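4.3 Loss of the shoulder reference during contact

The failure described in this section is the one which cost us most of the time in the second half of the study. In the first half, the arm completed the touch task with few problems, and the errors we saw were small and easy to explain (see Section 4.1). In November we increased the length of one session from 92 trials to 300 trials without a pause, and after this change a different kind of error appeared. The tip of the end effector came down too low, pressed on the object, and the arm continued to push until the operator switched off the power.

The task itself was not changed. The arm stands on a desk and must lower its pointed tip to an object lying on the surface, stop, wait, and go up again. Dry-erase markers were used as objects in most sessions, because they are cheap and they roll away easily when they are pushed to the side, so a bad contact is quickly noticed. The set-up is shown in Figure 6, with the tip at the marker. The arm has no force sensor. It knows the height of the tip only from the angles of its servos, and therefore any error in the shoulder angle is carried directly to the tip.

The first event occurred at trial 213 of a long session. The controller, which runs the Grilov motion library, reported that the target height was reached and the state was normal. At the same time the operator saw that the marker was pressed against the desk and that the shoulder servo was making a high sound. The stop command from the keyboard was sent twice and was accepted by the software, but the arm did not go up. It was stopped by removing the power adapter from the wall. There was no injury. The marker had a small mark on its barrel and the tip was slightly bent, and we replaced both before the next session.

We first suspected the end effector, as it is a long and thin part and could be moved in its holder after many contacts. We measured it before and after three sessions and found no movement. We then suspected the servo in the lower joint. This was exchanged for a new one of the same type, and the failure came again on the second day.

The log files gave a better answer. In each failed session there was a short gap in the position messages of the shoulder servo, never longer than 800 ms, some trials before the bad contact. During such a gap the Grilov library keeps the last known angle and does not raise an error. When the messages return, the library compares the new angle with the old one and, if the difference is small, it takes the old one as correct and shifts the zero point of the joint. We did not know of this behaviour before the failure. One shift is too small to be seen by eye. After several gaps the shifts add up in the same direction, since the arm is usually moving downwards when the gap occurs, and finally the tip is commanded to a height below the surface of the desk.

The gaps themselves had a mechanical cause. The wires of the shoulder servo are led out at the side of the shoulder in loops, and at the lowest position of the arm these loops are pulled a little. In our case one contact in the plug had become loose. When we held the plug by hand and moved the arm slowly through its range, we could produce the gap at will. The same plug on our second arm, built from the same drawings, did not show the fault, but we had used that arm much less.

It remained to explain why the stop command had no effect. The command does not cut the power of the servos. It asks the arm to hold its present position, and the present position is calculated with the shifted zero point. The arm was therefore holding a position inside the desk, and it pushed with full torque to keep it. In our opinion this is the more serious part of the fault. A user who presses stop expects that the arm becomes weak, or at least does not push any more, and on a larger arm the same logic could hurt a hand.

Three changes were made. The plug was replaced by a Raltik type with a lock, and the wire loops were made longer. The shift of the zero point was disabled, so that any gap now ends the trial with an error message. Finally, a switch in the supply line of the servos was placed at the front of the desk, where the operator can reach it without bending over the arm. With these changes we repeated the long session on the same arm and the failure did not return. We cannot say that it is fully removed, as the plug is new and the old one failed only after long use.

All results in Section 5 were obtained after these changes. The earlier long sessions are left out of the analysis.

Figure 6. Arm and desk used for the touch task, with the tip at a marker. 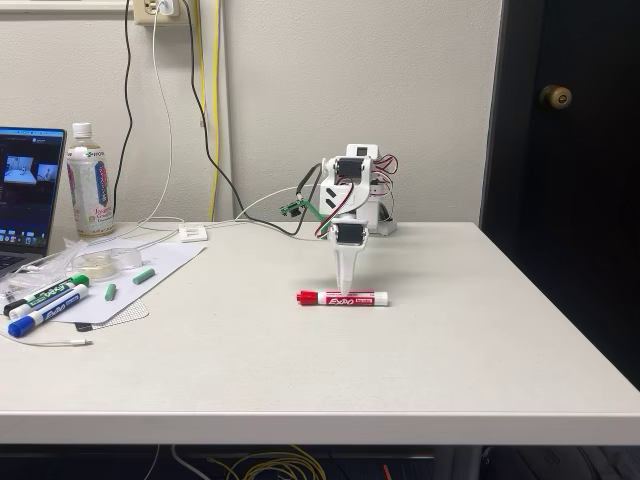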